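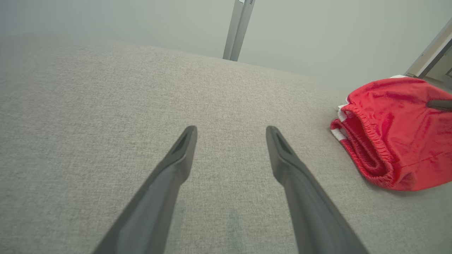 Hollow Community Furniture Reuse Program
Progress report to the Sumamwood Fund
Second reporting period, ending in May

Summary

The program collected, cleaned, repaired and placed more furniture in this period than in the first. We placed 457 pieces with households in Hollow and the surrounding townships. The target in the grant agreement was 400 for the period. Spending is within budget except for van repairs, explained below. Two items from the work plan are behind schedule: the evening repair classes and the online stock list.

Collection and intake

Pickups ran four days a week. Most donations came from private homes, with a smaller share from offices and from one motel that closed its upper floor. We changed the intake form in the first month. Drivers now ask about smoke, pets and bedbugs by phone before a pickup is booked, and they ask for the width of the narrowest doorway. Wasted trips dropped sharply after the change. We still turn away mattresses, cribs and anything with a recalled part.

The biggest intake problem is large sectional sofas. Families on our waiting list mostly live in small apartments and ask for loveseats or two-seat sofas. We have begun splitting sectionals where the frame allows it and finishing the open end with a plain panel. This takes most of a day per sofa, and the result has to be strong enough for daily use, so we only do it with good hardwood frames.

Cleaning and repair

The upholstery bench has been working at full capacity since the second month. Typical jobs are new webbing, replacement zippers, foam for seat cushions and refastening loose dust covers. We bought a second extraction cleaner from Zurkiteck with the equipment money. It cost $2,000, as budgeted. It has cut the drying time between cleaning and delivery to one night for most pieces, and we no longer need to stack damp cushions in the hallway.

Foam prices went up twice. We now buy full sheets and cut them ourselves, and offcuts go into chair pads. Fabric is less of a problem. A local workroom gave us several bolts of discontinued material, mostly neutrals, enough to last into the fall.

Casegoods are handled in the back room. Drawer runners and missing hardware account for most of the work there. We would like a proper dust collector before winter, when the doors can't stay open. A quote is attached to the budget sheet. We are not asking for extra funds at this time.

Placement

Referrals came from the school district, the county housing office and two shelters. The average wait from referral to delivery was 30 days, down from 41 in the first period. The wait for beds and dressers is longer than that, and for dining sets it is often less than a week.

We also supplied 72 pieces to the Ccori apartments, where a group of families moved in over a single month. That order used up nearly all our kitchen tables and left us short for several weeks. For any future bulk order we will ask for at least two months' notice and deliver in stages.

Follow-up calls are made six weeks after delivery. Most households reported no problems. The complaints we did get were about wobbly table legs and one recliner with a stuck footrest. All were fixed in the home or exchanged.

Training

Five trainees completed the twelve-week bench course. Three have found work, two of them in upholstery and one in a cabinet shop. One trainee left early for family reasons and has a place in the next course if wanted.

The evening classes have not started. The landlord needed to upgrade the lighting and the rear exit before the building could be used after 6 p.m. The work is finished and we are waiting for the inspection. We plan to open with a class on chair seats.

Budget notes

The van needed a new transmission, which put the vehicle line over by $1,180. We covered this from the unspent evening class line, as agreed by email with the fund. Rent, insurance and payroll are on target.

Plans for the next period

Start the evening classes. Get the stock list online, at least for beds, tables and sofas. Replace the shelving along the loading side, where the lower racks are bent. Agree on written terms with the housing office for bulk orders. Begin a small trial of selling surplus sectionals to the public, with the income going to the foam and hardware line.

The full inventory sheet and receipts have been sent separately.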